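Section 4: Before You Record Your First Pick

Welcome to the part of the Barnitach guide where you finally get the grippers in your hands. If you have come straight here from the unboxing pages, please do go back and finish the charging and pairing steps first. It saves a lot of head scratching later on, and this section will still be waiting for you.

4.1 Setting up the table

1. Choose a table you can stand at comfortably, with your elbows loose and your shoulders down. If you find yourself stooping after a few minutes, the table is too low for you.

2. Put the object you plan to pick well within reach of both hands. A few everyday things elsewhere on the table are perfectly welcome, so long as your hands have a clear path in and out.

3. Run your cables along the floor and away from where your feet will go. You will be looking down at your hands the whole time, and it is very easy to forget what is behind you.

Caution: Never step backward while a take is running. Finish or cancel the take, look around, and then move.

4.2 Holding the grippers

1. Take one gripper in each hand with the marker cube on top. Roll long sleeves up past the wrist so that a cuff can't slide forward over a marker.

2. Bring the two grippers in from opposite sides of the object, jaws open, and slow down for the last little stretch. Soft fruit is a lovely thing to practice on – it shows you right away if you are squeezing too hard.
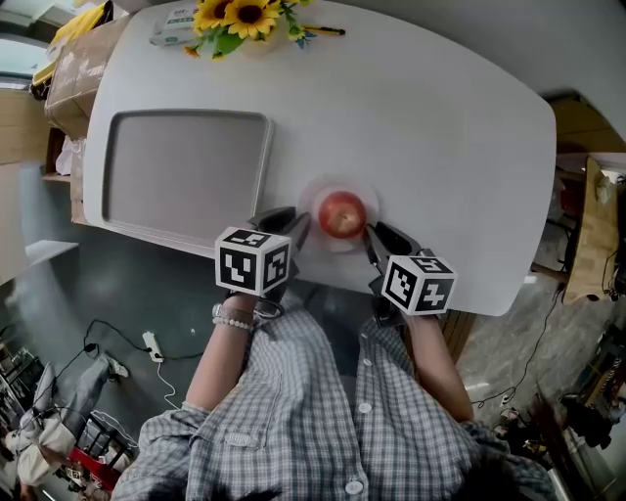

3. Close gently, wait for a slow breath, and lift. If the object slips, let it go and mark the take as failed. Please don't chase it across the table, tempting as that is.

4. Set the object down again before you open the jaws all the way.

Note: Failed takes are useful to us, so keep them. Ruby-Lee Tautahi, who wrote the Custby labeling rules, asks only that you tag them on the same day.

4.3 Good practice for longer sessions

Rest after every 100 takes, even if you feel fine. Tired hands drift, and the drift shows up in the recordings long before you notice it yourself. We set the daily limit at 300 takes per person, and we would kindly ask you to stick to it.

Wipe the marker faces with a dry cloth at the start of each session. Avoid sprays, which can leave a shine on the print. If a marker is scratched or peeling, stop and order a replacement under part number 1252.

For anything this section doesn't cover, write to Cameron Hapeta at the Jurnwood help desk and include your kit number.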